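Home | Products | Support | Manuals | Contact

Zaveo display lighting - Set-up guide
Section 4: Positioning and aiming the Briem track spotlight

Last updated: December

4.1 Before you start

The Briem spotlight is intended for lighting small goods on shelves, plinths and tables indoors. It fits the Brileten ceiling track only. Do not fit it to track from another maker, even where the adaptor appears to lock.

Caution: Switch off the track at the wall and at the consumer unit before fitting or removing a spotlight. The lamp head stays hot after use. Leave it to cool before touching the front ring.

You will need a stepladder, a tape measure and the hex key supplied in the accessory bag.

4.2 Fitting the spotlight to the track

1. Turn the locking lever on the adaptor to the open position.
2. Offer the adaptor up to the track with the earth contact on the same side as the raised ridge.
3. Push the adaptor fully home, then turn the lever until it clicks.
4. Pull down gently on the body. If it moves, remove it and start again from step 1.
5. Set the circuit selector to the circuit you want. All spotlights leave the factory set to circuit 1.

Note: Keep at least 115 mm between neighbouring lamp heads. Closer spacing blocks the air path and may cause the thermal cut-out to operate.

4.3 Setting the distance

Measure from the front ring to the top of the item, not to the surface under it. The minimum distance to any lit object is 500 mm. For felt, paper, dried flowers and other materials that fade or scorch, use a longer distance and the lower output setting.

Goods raised on open stands need a little more care than goods laid flat. The stand throws its own shadow, and a thin wire frame can leave a pattern of lines on the table which draws the eye away from the item.

4.4 Aiming

1. Stand where the customer will stand.
2. Slacken the tilt screw by half a turn and tilt the head to 30 degrees from vertical.
3. Rotate the head until the brightest part of the beam falls on the front half of the item.
4. Check for glare from the normal viewing position and from the nearest walkway.
5. Tighten the tilt screw. Do not overtighten.

Dark goods take in most of the light that reaches them, and seams and folds are easily lost. Use a second spotlight at a low angle from one side to bring out the surface. Pale tabletops reflect light upwards and may make a black item look flatter than it is - a matt mat under the stand will reduce this.
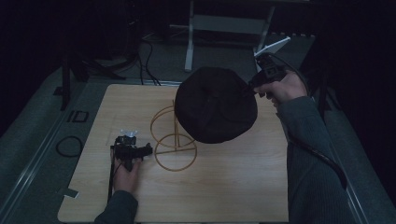

4.5 Setting the output

The output dial is on the rear of the body, beneath the rubber cover. It has 4 positions. Position 1 is the lowest and is suited to delicate materials. Position 3 gives 400 lumens and is suitable for most counters and tables. Position 4 is for window displays in daylight.

Note: Where the track is run from a Prurton wall dimmer, leave the dial at position 4 and set the level at the wall. Using both controls together may cause flicker.

4.6 Final checks

Switch on and leave the display lit for one hour. Check that no lamp head has dropped from its set angle and that the goods are not warm to the touch. Refit the rubber cover over the dial. Record the circuit number and dial position of each spotlight on the plan at the back of this guide.

Previous | Contents | Next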